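Chapter 3
Surfaces: Reading the Top of a Table

I used to think a tabletop was the boring part of a table. Then I spent one November in the Kilham workshop with wood grain on my mind from morning to night, and I've never been able to eat lunch at a strange table since without tilting my head to catch the light on it!

So before we get to legs and joints (Chapter 4, I promise), I want you to slow down and look at a plain top.
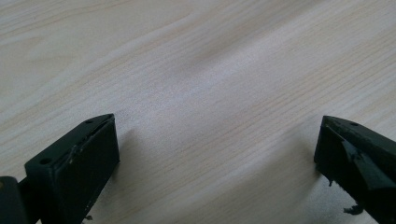
Pale tops are my favorite to learn on. Fine, close lines show you the direction of the grain right away, and then your eye starts picking up the odd stuff, like a wavy streak or a soft band of shade. Is it real wood or a printed pattern? Sometimes I can't tell without checking the edge, and I've looked at hundreds.

Grab a notebook and clear off your own table. Sketch the lines first, in pencil, and save the finish for later. We'll come back to your sketch on page 146, where the Studer bench gets its first coat of oil.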